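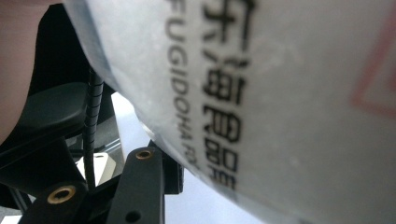
Ticket 3441: labels printing from wrong template, Toltstead stockroom

Opened by: Minttu Halonen
Assigned: Veikko Niskanen
Priority: 2
Opened: 9 May 2026

Problem
Shelf label printer at Toltstead puts the Vummont header on everything. Product name okay, barcode okay, store name wrong. Started after the Saarinen update got pushed. Reprint gives the same thing. Power cycled, no change.

Log

VN: Remote in. Printer shows online, right driver, right paper size. Test page fine. So not the printer.

VN: Template folder on the Toltstead PC has 2 files with the same name, one in the shared folder, one local. Local one is the Vummont copy. Update must of dropped it there. Renamed local to .old, restarted label service.

MH: Header is right now, thanks. But names that aren't in English come out as little boxes. They printed OK last month I think?

VN: Which items?

MH: All of the imported dry goods. 49 in that category, I tried a handful, same on each. English ones fine.

VN: Font problem then. Shared template asks for a font this PC doesn't have. Local copy was probably using a different one, so you never saw it. Sending the font package, needs a restart of the PC, can you do it before the next delivery gets booked in

MH: Restarted. Boxes gone on most. A few still cut short on the right side.
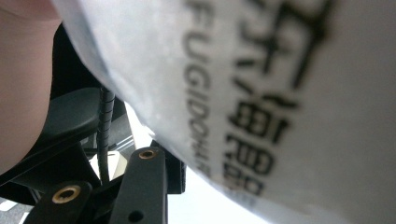

VN: Cut short is a seperate thing. Name field in the template is fixed width and doesn't wrap, anything long gets chopped. Also check what was typed into Plestow in the first place, whoever keyed these in may have left half out. Go by the pack: if it has a line of Latin capitals and Chinese characters next to it, like the white bag with FUGIDOH-something on it, put the capitals in Name 1 and the Chinese in Name 2. Don't run both together in Name 1, that's what overflows.

MH: OK yes, they were all in Name 1. Splitting them now. Does Name 2 print on the small label?

VN: Not by default. Tools, Label Setup, tick "second line", save, close the window fully or it won't stick. Font size drops a bit.

MH: Ticked, printed, both lines there. Second one is tiny but readable.

VN: Can bump it up one size, no more or it hits the barcode. Leaving local .old file in place for now, do not rename it back. Will ask Saarinen why the update wrote to the local folder at all.

MH: Fine by me. Still got the rest of the category to fix, will do it between deliveries.

Status: pending, waiting on Saarinen reply. Label part resolved.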